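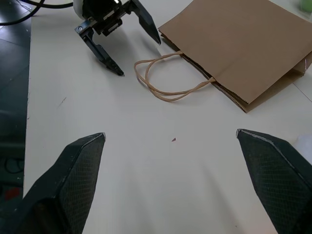 Every time I carry groceries up to my apartment I have the same thought: when is a machine going to do this for me? Not the shopping (I like the shopping!) but the unpacking, the folding of bags, the stuffing of bags into that one drawer that no longer closes.

I've been reading about robots for 14 years and I used to be a real believer. Then I tried describing a paper bag to my friend Ilango Shetty, who programs machines at a shop in Samley, and he just laughed. A metal bracket is the same shape every time you reach for it, he said. A paper bag has a different shape every time you breathe on it. If it's lying on its side you have to get it upright first, and then there are those twisted handles that flop wherever they like, and if you squeeze too hard you've crushed the thing.

So, two arms or one? I was sure one would do. Now I think two, at least for bags, because I tried it at my own kitchen counter with a hand behind my back and chased the thing all the way to the toaster. Try it yourself!

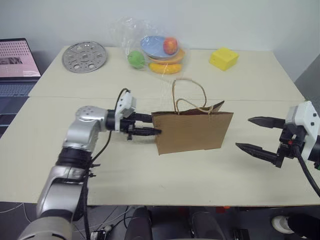
So would I buy one?

Not yet. I'd pay 2000 dollars tomorrow for something that emptied my bags and put the bananas where the bananas go, even if it took 4 times as long as I do. I'd be asleep, who cares. But it has to cope with my kitchen on a bad day, with the mail on the counter and a bag that has already ripped down one side.

Ilango says to ask him again in March. I've put it on the calendar.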